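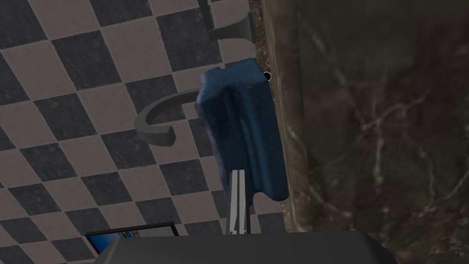 Navy towel, tiled floor, more marble than our guests ever get. The simulator has expensive taste.

I have worked in housekeeping at the Pledgate for long enough to remember when the most advanced machine on the corridor was the trouser press. Since November we have had Zevura, a system of arms on wheels made by a firm called Plullel, and it does the bathrooms. Some of the bathrooms. On Thursday it did eight, and I did the rest.

The towels are the interesting part, if you are the kind of person who finds towels interesting, and after this many years I'm afraid I am. Before Zevura is let near a new sort of fitting it practises in a computer, in a pretend bathroom, and somebody from the floor has to sit and mark the attempts. Somebody is me, from two o'clock, in the old linen office with the radiator that only does full blast.

So I now spend part of my shift judging towels that don't exist. There were 87 in the first batch. I have to say whether each one would pass, and write a line on why, and it is the why that gets you. How do you explain that a towel hangs badly? I have sent trainees back to rooms for years on the strength of a look. Plullel would like the look broken down into bottom edge, fold and lean, each on a scale, and my first attempt at filling in the form was returned with a polite note saying that "sloppy" was not a value.

The Bălan Suite is worse, because it has ring holders, and a towel on a ring never sits like a towel on a rail. It bunches where it goes over. You can fight it or you can give it one tug and leave the room quickly, and I had never told anyone which of those I did until a form asked me.

What has changed for the rest of us is mostly the order of things. We used to work in pairs and talk. Now one of us does beds while the machine is in the bathroom, and you can't talk over it, or you can but it stops and waits to see if you meant it – this adds up over a morning. My knees are better, I'll give it that. Sixty minutes sitting down in the afternoon is sixty minutes not spent leaning over a bath.

The hours haven't been cut. We were told they wouldn't be, in a meeting with biscuits, and I have noticed that the biscuits haven't come back. Two people who left in the summer weren't replaced, and I draw my own conclusions there, as does everyone in the staff room.

Room 101 is still all mine, by the way. The door is too narrow for Zevura. I have asked them not to widen it.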